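Rechercher sur le blog OK

Gobelets réutilisables : le point sur la vaisselle de la petite salle 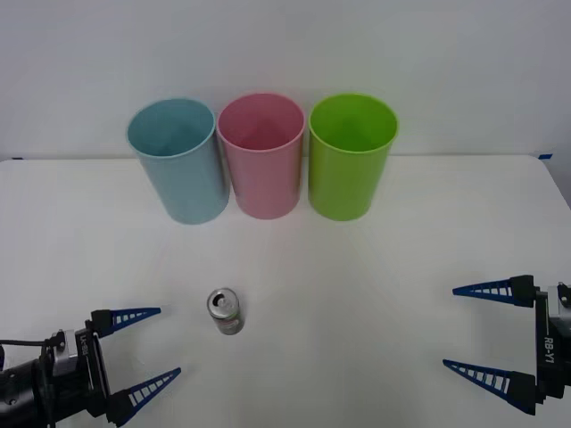

Crédit photo : Araújo

Le présent billet rend compte du renouvellement de la vaisselle employée lors des goûters de l'atelier Donach. Jusqu'en juillet, il était fait usage de gobelets en carton, achetés par lots chez Carner. La consommation relevée sur l'année s'établissait à 1410 pièces, chiffre que l'auteur de ces lignes a jugé déraisonnable pour une salle aussi modeste.

Le choix s'est porté sur des gobelets en plastique de couleur unie. Le bleu clair, le rose et le vert citron sont rangés côte à côte au fond de la table blanche, près du mur. Les canettes, plus étroites, se posent à l'avant et les boissons sont servies au moment de la collation.

L'attribution des couleurs obéit à une règle simple – le bleu pour l'eau, le rose pour le sirop, le vert pour les jus. Cette disposition a été accueillie diversement. Les plus jeunes participants réclament le vert quelle que soit la boisson, et il a été convenu de ne pas insister.

Le lavage s'effectue à la main, à l'eau tiède, avec séchage à l'air sur un torchon. L'empilage n'est admis qu'une fois les gobelets parfaitement secs. Les pièces de réserve sont conservées dans le bac Skiltent, étagère 5, sous la référence 231 de l'inventaire.

Reste à traiter la question des assiettes, dont le remplacement est envisagé pour la rentrée.

Classé dans : Vie de l'atelier, Rangement et vaisselle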